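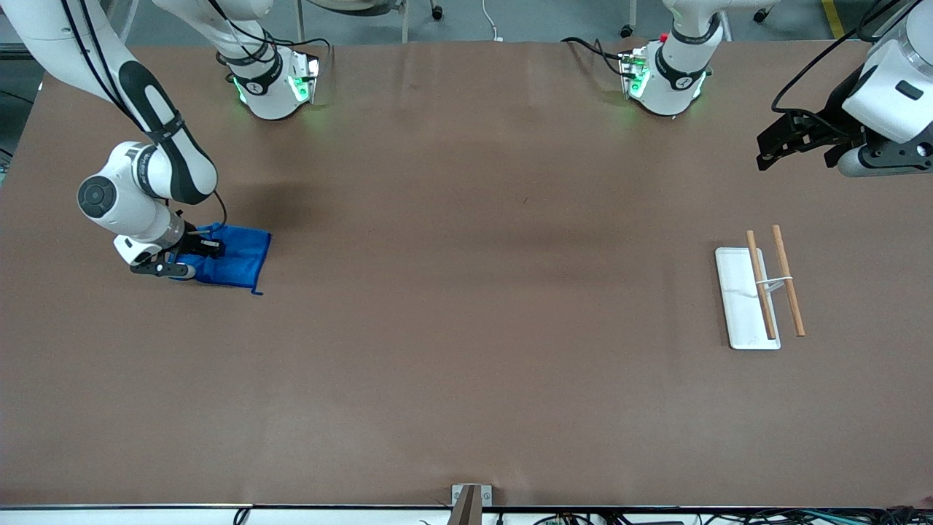 Print this page | E-mail this page

The bog that drinks the rain

2022-04-17

Toshiko Minami is on her knees before I have my boots laced. She has her sleeve pushed up past the elbow and her hand inside Orkska Moss, a raised bog above the village of Niltus, and she is grinning.

"Feel that," she says. "Go on, right in. That's all sphagnum. When I first came up here you'd have got a handful of brown crumbs!"

I do as I'm told. It is astonishingly cold and goes down much further than I expect. She squeezes out a clump over the path and the water runs off her wrist, far more of it than seems possible from something the size of a bread roll.

Minami has been working on Orkska for 11 years, first as a student counting plants and now looking after the whole restoration. The bog was cut for fuel and then drained for sheep, and the old ditches went on emptying it long after the sheep had gone. The peat dried and cracked. Heather moved in, then birch.

"People think a bog is just wet ground," she says. "But a raised bog like this one sits higher than the land beside it, and the only water it gets is rain. So everything depends on it hanging on to that rain. Cut a ditch through it and you've pulled the plug out."

The repair work is simple to describe and very hard on the back. The ditches are blocked with dams made of peat, the bare patches are planted with moss by hand, and the water is left to come up in its own time. Two of the biggest ditches, which ran straight down to the Dusetti, were finished last September. The stream used to turn the colour of strong tea after every storm.

"It's still brown, it'll always be a bit brown, and I like it brown," Minami says. "What you don't want is lumps of hillside going down it." 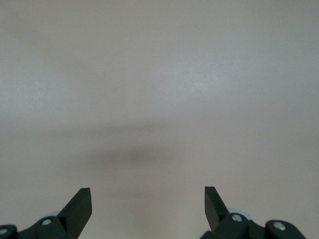 A soft shadow on a pale grey surface.

We walk out along the boards to the part she calls the Onishi end, named after a family that once cut peat there. Five kinds of sphagnum grow in a patch I could cover with my coat, and she wants me to see every one. There is a fat wine-red one that makes the hummocks, and a straggly green one that floats in the pools ("like a drowned kitten, we all call it that"). The one she is fondest of is a dull gold and looks to me a lot like the one next to it.

"No, no, look at the tops. Look at the little heads. Get your lens on it."

She is right, of course. Under the lens each head is a star.

Then she gets on to carbon, and talks so fast that I have to ask her to start again. Dead moss in a waterlogged bog hardly rots, she explains, so the carbon it took from the air as it grew stays put, layer on layer, for thousands of years. Once the peat dries, air gets in and the whole store starts to break down. Wetting it again slows that loss, and new moss on top can in time begin adding to the pile.

"In time," she repeats. "I get asked when it'll be finished. The peat under us grows by a millimetre in a good year! I'll be long dead. I find that rather cheering, to be truthful, you just do your bit of it."

Some things have been quicker. Sundews have come back along the pool edges, and she had three large heath butterflies on a single morning last summer, where she had never seen any before. Cranberry is creeping over the oldest dam. She has tried it in a crumble and does not recommend it without a lot of sugar.

Has anything gone badly? "Oh, plenty. We put moss out one spring and then it didn't rain for weeks, and it went white and papery. I cried in the van. We used straw over the next lot to keep the sun off and they came through much better."

She would like gardeners to stop buying peat compost, and walkers to keep dogs on leads until the curlews have finished nesting. Mostly she would like people to come up and put a hand in. The boards start at the gate above Niltus, and the second half is slippery.

On the way back she stops again, flat on her front this time, to show me a spider.

Print this page | E-mail this page

Shared 11 times

3 comments

marshwren
Loved this. My grandad cut peat up there as a lad and always said it was bottomless. Is the drowned kitten one the same as you get in ditches lower down?

P. from the Dusetti side
The stream is definitely clearer below the bridge than it was. We had dippers this year as well. Please could somebody mend the latch on the gate, it swings open in any wind.

Hazel T
Went up on the strength of this and got a boot full of water at the second bend. Worth it! Saw the sundews, didn't manage the butterflies, will try again when it's warmer.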